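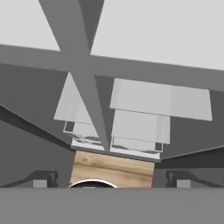 The monitor asks to meet at the bakery on the Sodach side of the bridge, which opens at 5 and is, by general agreement, the only institution both towns still trust. He has spent 13 months watching the line between Pradholm and Flavberg for the joint observer mission. He would rather not be named. "My mother thinks I'm in accounting," he says.

The truce has held since July, if you use his definition of held. "People hear 'cease-fire' and picture silence," he says. "What I get is paperwork. A man fires at a goose, and by lunch I have two complaints, from two colonels, and both of them claim the goose."

Under the agreement, each side pulled its heavy guns back 20 kilometers and kept 500 soldiers in the buffer strip. Counting them is a large part of his job. Do the numbers come out right? He takes a while stirring his coffee. "They come out close enough that everyone can stay insulted and go home."

He did two earlier postings, neither of which he will discuss except to say that the food was worse. Before that he surveyed roads. He thinks the roads were good training, as most of the arguments he hears now are about where a ditch used to be. The map attached to the agreement was drawn at a scale that makes the line itself as wide as a barn. Two families live inside the ink.

"They get visited by everybody," he says. "They've asked for a sign that says 'not today.' I put the request in. It's with headquarters."

On the bigger question, whether the talks in Grewal will turn the truce into something with a longer shelf life, he is less fun. The delegates have spent weeks on the order of the agenda. Prisoners come last on it. He thinks that's wrong and has told them so in writing, twice.

"There are people on both sides who can't sleep because of item nine," he says. "I'd start with item nine."

The night shift was quiet, he adds. One flare, green, no explanation offered. He logged it at 2:40 and went back to his crossword. The next patrol goes out Friday, weather permitting, and he has already been told by both colonels that it won't be.

He pays for the coffee in Flavberg money and gets his change in Pradholm coins. The baker doesn't look up.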